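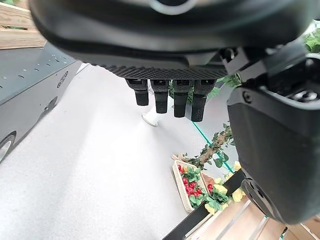 Four fingers down, over the tray of red fruit and the yellow flowers.

Workshop > Reviews > Hands and Grippers

Messka four-finger hand kit, after a summer of use

I put off writing this review for most of August, partly from laziness and partly because my opinion of the thing kept changing. When the box first landed on my bench at Driltonden (our shared workshop, for anyone new to these pages) I was ready to send it straight back. The fingers come as 17 little bags of parts, the bags are labeled in very small gray print, and the booklet assumes you've already built one of these before. I hadn't! My last gripper was two pieces of bent aluminum and a hobby servo, and I was terribly proud of it.

Still, I made a pot of coffee and got on with it, and by the second evening I was having a lovely time. The knuckles go together with a nice firm click. The cable routing through the palm is fiddly, and I'd say read page nine twice before you cut anything, as I trimmed one cable short and had to order another. Spares come from Wurley and mine took a week.

Now, the money. The kit was $400 and the wrist adapter another $199, sold separately, which I think is cheeky for a part you can't do without. You can print your own adapter if you have the patience. I had the Visser one on the shelf already and tried that first, but the bolt pattern is just different enough to drive you up the wall, so in the end I paid up.

What do I like? The fingertips, above all. I've been working toward picking produce out of a tray, and soft fruit is a good teacher. My first few tomatoes went straight to sauce. With the grip force turned down to the second-lowest setting I can lift a ripe one and set it down again with the skin whole, nearly every time. I log every attempt in a notebook, and of the last 192 lifts I had 17 drops and only a couple of bruises, and I'm very happy with that for something I put together on a borrowed stool.

Leaves are harder. A stem in the wrong place will push a finger sideways, and the controller takes a long second to notice. I've started coming in from straight overhead and keeping the fingers spread until the last moment, and that helps a good deal. Flowers I simply steer around for now.

Two grumbles before I let you go. The setup software forgets the finger offsets whenever you unplug it, so write them on a bit of tape and stick it to your bench. And the little screws on the palm cover are soft, so use a proper driver and go easy.

Four stars from me. I'd buy it again, and I've got my eye on the left-handed version for the winter.

Contact | Copyright Driltonden Workshop | Back to top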